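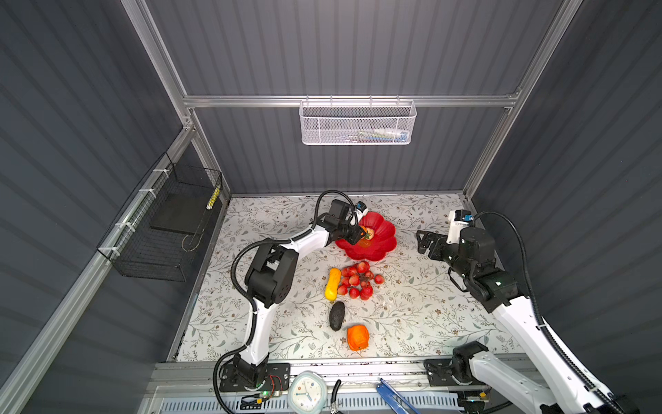
Contrôle de l'appartement avant location - ma liste d'avril, avec mes commentaires

Je refais ce tour chaque printemps dans le petit meublé de la rue Kelemen, et cette fois j'ai tout noté au fur et à mesure (tant pis pour le style !).

1. Détecteur de fumée - OK
Testé trois fois, il hurle toujours aussi bien. Pile changée quand même, j'avais la neuve dans la poche.

2. Tableau électrique - OK
Le différentiel saute au bouton test. Relevé du compteur : 2397. Les étiquettes s'effacent, je les réécris au feutre.

3. Plans de travail et revêtements - à surveiller

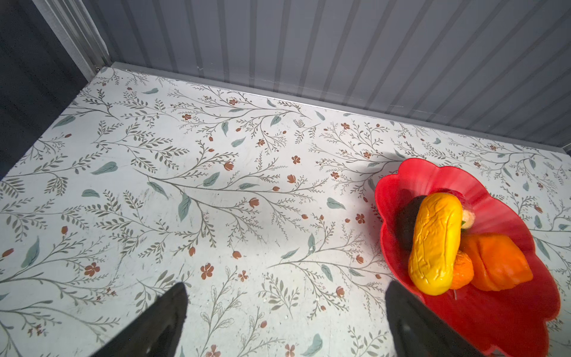 Pour tout ce qui est adhésif, je passe l'ongle le long des bords, surtout côté évier. Un coin décollé, c'est de l'eau dessous et du gonflement l'hiver suivant. J'ai recollé 11 cm près de la plaque, à revoir en mai.

4. Eau chaude - à corriger
62 degrés au robinet de la salle de bains, beaucoup trop ! Radosław Grabowska passe régler le mitigeur, il m'a promis ça avant les premiers locataires.

5. Rangements muraux - OK
Je tire franchement dessus, des deux mains. Rien n'a bougé, sauf une vis de l'étagère de l'entrée - resserrée.
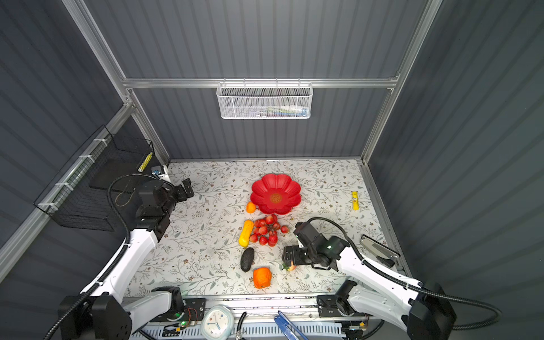 6. Fenêtres et garde-corps - OK
La poignée de la chambre accroche un peu, une goutte d'huile et on n'en parle plus.

7. Extincteur - à faire
Aiguille dans le vert, mais l'étiquette de révision est illisible. J'appelle demain matin.

À lire aussi
Purger ses radiateurs sans inonder le salon
Résidence Plutimine : le compte rendu de ma visite
Joints de douche, mes ratés
Tello, Fundent : deux carnets d'entretien comparés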